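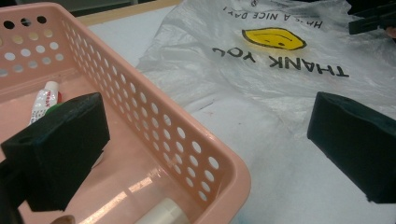 Left gripper opening reads nonsense halfway through bagging, arm then squeezes far too hard

moth_and_kettle wrote:
Hello all, and sorry in advance for the length, I never learned to write a short post. We teach a two-armed setup to put small shopping into thin carrier bags. A person does the job first with a pair of hand-held Cloltidero grippers, left and right, Sedia records the movement and how far the jaws are open, and the Buschmann arms are trained on the result. It has been going along nicely since March and I had grown rather fond of the whole business.

Then on 2019-08-08 the left arm picked up a squeeze tube, lifted it perfectly sweetly, and carried on closing. By the time I got to the stop button the cap had gone one way and the cream had gone the other. Everyone was well back behind the line, so the only harm was to my jumper, but it closed with real force and I didn't like it one bit.

I went back through what we had recorded. Out of 496 runs, 29 have a stretch where the left opening jumps straight to fully closed and stays there for a moment before coming back. The right one is clean all the way through. Has anyone met this? My first thought was the foam on the fingers, as it had started to look a bit rough at the edges and I wondered if it was dragging.

pondskater wrote:
Poor you, and poor jumper! I doubt it's the foam. Worn foam gives you a reading that is a little bit out all the time, because the fingers meet sooner or later than they used to. A jump to fully closed and back again sounds like the signal going missing and the software filling in a zero. I'd look at the cable, and especially the last hand's width before it goes into the grip, where it gets bent every time you turn your wrist over.

oldgreengate wrote:
I'm going to disagree, kindly I hope. We had something very like this at Briltthorpe and spent ages blaming cables. We swapped two and it made no difference at all. What we had was film from the bags getting drawn in between the jaws. It's such thin stuff, and it gets everywhere once the bag is crumpled, and with a fold of it caught in the linkage the finger sticks and then lets go all at once. I would be looking at the bag first and the wiring a long way second.

moth_and_kettle wrote:
Thank you both. I can see the sense in each of these, which is no help to me at all! The bag does bunch up dreadfully. You reach in to open the mouth of it and there is always another fold in the way, and I can quite believe a corner of it getting where it shouldn't.

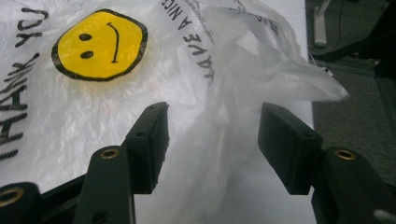 Does the arm stop by itself if the opening reading goes missing? It carries on towards the last value it was sent, so a false zero is treated as an order to close.

I only learned that by asking our own software people, and I think it frightened me more than the tube did. I had pictured some sort of polite pause.

pondskater wrote:
That last bit is the part I would fix before anything else, whatever is causing the jumps. A missing reading and a closed gripper ought never to look the same in the file. Ask whether Sedia can write a blank when nothing comes in. Ours can, though the setting was off when we got it and it took us ages to find.

As for film in the jaws – if a finger was physically stuck, wouldn't the reading freeze where it was? I can't see how a scrap of plastic makes it leap to closed in no time at all. Fingers don't move that fast, even in a good mood.

oldgreengate wrote:
It might freeze, or it might slip, depending on where the film sits. I take the point about speed though, I hadn't noticed it was instant. Ours took a second or so to get there. I still say don't rule it out, and do pick the jaws clean between runs.

tinned_peaches wrote:
Long-time reader, and I do the hand-held side of things all day, so perhaps this is useful. Look at what your left hand is doing when the jump comes. I am forever turning mine palm up to cradle the gripper when I set something down by the bag, and it puts a nasty bend in the lead. The right hand stays upright, more like holding a pistol grip, and the cable just hangs. If your bad stretches all come at the palm-up moment then I would put money on the cable. I'd also try it with the thing plugged in and nothing on the table at all: open the jaws, hold them still, and roll your wrist over a hundred times while somebody watches the number.

moth_and_kettle wrote:
Well, I did the wrist test, and my wrist would like a word. I rolled it over 100 times with the jaws held open and the reading fell to zero on 10 of them, always as the palm came up. Swapped in the spare lead, did the whole lot again with a cup of tea in between, and it never dropped once. So pondskater and tinned_peaches had it, and I'm very grateful. I did find a shred of bag film in the linkage as well, oldgreengate, so you weren't wrong to send me looking, though it sat there quite harmlessly as far as I could tell.

The 29 bad runs have been taken out of the training set. We haven't let the arms near anything squashable since, and they'll stay on a bundled sock until the new limit on closing force has been tried properly.

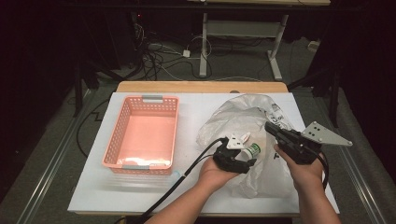

What we do now before each session

- Roll the left wrist right over with the jaws open and watch the reading.
- Leave slack in both leads where they meet the grip.
- Pick any bag film out of the jaws and the linkage.
- Check that Sedia is set to write a blank for a missing reading.
- Try the stop button before the arms are given anything to hold.

oldgreengate wrote:
Glad it's found, and I shall eat a small slice of humble pie. I would add one more – date the leads with a bit of tape, and bin them before they go. Ours seem to last over a month and then sulk. I'm still not convinced our own trouble was the same as yours, mind.

tinned_peaches wrote:
Might be worth trying the wrist test on yours anyway? Take a rest at the halfway mark.

Contact the moderators | Copyright the forum and its members | Back to top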